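How to dry mushrooms at home without a dehydrator

Posted December 27, 2018 by Sihan Jia

Quick one as I have a tray in the oven right now. People keep asking after the soup post so here's the whole method. Works for store mushrooms, works for the ones you pick if you know what you picked. If you don't know, don't eat it, dried or not. Drying does not make a bad mushroom safe.

What you need

Mushrooms. A soft brush. Sharp knife. Oven that goes low. Two wire racks, two baking sheets. Jars with tight lids. A wooden spoon to prop the door.

Step 1. Clean them dry

Brush, don't rinse. Water gets into the gills and adds hours. Really muddy stems, just trim the muddy bit off. Wipe caps with a barely damp towel if you must.

Check for worm holes while you're at it. A few small ones, up to you. If it crumbles in your fingers, compost.

Step 2. Sort by shape

Big flat caps dry at a different speed from little buttons, so keep them on separate racks. Thick stems come off and go on there own rack too. Poul Thygesen leaves his whole and strings them over the stove, looks great, takes forever, and I lost half a batch to mold trying it his way last February.

Look at where the cap meets the stem before you cut. Stems often pinch in at a waist and flare out again lower down. I cut just under the cap, then halve the stem lengthwise.
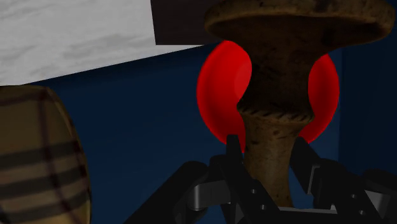 Step 3. Slice

Quarter inch. Thinner and they stick to the rack, thicker and the middle stays leathery. Try to keep them all the same. I'm bad at this, it's fine, just pull the thin ones early.

Step 4. Into the oven

Lowest setting you've got. Mine says 150 F. If yours won't go under 200, prop the door wider and check more often. Single layer, slices not touching. Wooden spoon in the door so the steam gets out. Fan on if there is one.

Gas oven: skip the spoon unless your manual says the door can be open. Keep kids and pets out of the kitchen either way.

Flip after an hour. Swap the racks top to bottom. Then check every 30 minutes. Button slices take me three hours or so, fat stems can go five.

Step 5. The snap test

Take one out, let it cool, bend it. Should snap like a cracker. Bends = not done. Always let it cool first, warm slices feel softer than they are and you'll overdo the whole tray.

Step 6. Cool and jar

Leave on the counter until fully cool. Jar loosely, lid on, shake it once a day for a week. Fog on the glass means back in the oven for an hour. Any mold, toss the jar, no picking around it.

After that, dark cupboard, label with the month. I use mine within a year.

Using them

Soak 20 minutes in hot water, squeeze, chop, cook as normal. Save the soaking water for soup or gravy but strain it thru a coffee filter, theres always grit. Or grind a handful to powder and put it in burgers, which was Lutz Lammers' idea in the comments last time. Very good. Cook the burgers all the way through.

Timer's going. Will add the gravy recipe when I get a minute.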